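Sodton Shared Kitchen - Frequently Asked Questions

Last updated 7/7/24

Who can use the kitchen?

Anyone who lives or works in Sodton and has done the short induction. You don't have to be a business. We have people making jam for a market stall, people cooking for a family party, and a couple of bakers who are in most mornings.

How do I book?

Bookings are made through the form on the Bookings page or by phoning the office. You will get a confirmation by email, usually the same day. If you haven't heard after 2 working days, check your junk folder and then call us. A booking isn't final until you have the confirmation.

What is the shortest time I can book?

The minimum is 2 hours. Setting up and cleaning down both count as part of your time, so plan for that. If you run over and someone is waiting, you will be charged for the extra hour.

Do I need a food handler's certificate?

If you are selling what you make, yes. Send a copy to Seema Tyagi at the office before your first session. If you are cooking for yourself or for a private event, you only need the induction.

What does the induction cover?

Where things are, how the ovens and the dishwasher work, what to do if the alarm goes off, and how to leave the room. It is done on site by Warrick Pryor or Rin Chiba. Bring closed shoes or you will be asked to come back another day.

What equipment is included?

Two ovens, a six-burner range, a stand mixer, a blast chiller, sheet pans, stock pots, mixing bowls and basic hand tools. The mixer is a Yordanov and the bowl locks by turning it to the left, which catches most people out the first time. Knives are not included. Bring your own, in a case or a roll.

Can I store ingredients between sessions?

Dry goods can go on the numbered shelves in the storeroom. Shelves are rented by the month and there is usually a short wait for one. Cold storage is only for the day of your booking. Anything left in the walk-in overnight without a label gets thrown out.

Are there plates and cups I can use?
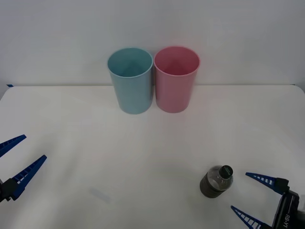

Tableware is kept apart from the cooking equipment and is free to use during your booking. It lives in the tall cupboard by the door, with the plates at the bottom and the bowls above them. The cups are plastic, including tall ones like the light blue tumbler, which is wider at the rim than at the base. Please don't use them to measure or to scoop flour. There are proper scoops in the drawer under the scales. Plates and cups go through the dishwasher on the short cycle and must be put back before you leave.

Can I bring children?

Children are allowed in the dining room but not in the kitchen while it is in use. The exception is the supervised cooking class run by Kylie Bolger, which has its own rules and its own sign-up sheet.

How do I handle allergens?

You are responsible for your own labeling. The kitchen is not free of nuts, gluten or dairy and we can't make it so. Wipe down every surface before you start as well as after - don't rely on the last person having done it. Purple boards and purple-handled tools are for allergen-free prep only.

What do I do with waste?

Food scraps go in the green bins, cardboard gets flattened and left in the cage outside, and used oil goes in the drum next to the back door. Never pour oil down the sink. We paid $282 in May to have that drain cleared, and the next time it happens the cost will go to whoever made the last booking.

What if something breaks?

Write it in the book by the phone and tell the office. Ordinary wear is not charged. Please don't try to fix the ovens or the chiller yourself.

How do I get in?

The door code is in your confirmation email and works from 11 minutes before your start time. Please don't share it. If the keypad doesn't respond, press the star key and try again.

Is there parking?

You can unload at the side entrance on Cetora Lane, then move your car to the public lot across the street. The two spaces by the ramp are for permit holders.

What is your cancellation policy?

Full refund with a week's notice, half with 48 hours, nothing after that. You can pass your slot on to another inducted user if you let us know first.

Who do I contact with other questions?

Aroha Mudgway manages the kitchen and can be reached through the office on weekday mornings. Messages left in the afternoon are answered the next working day.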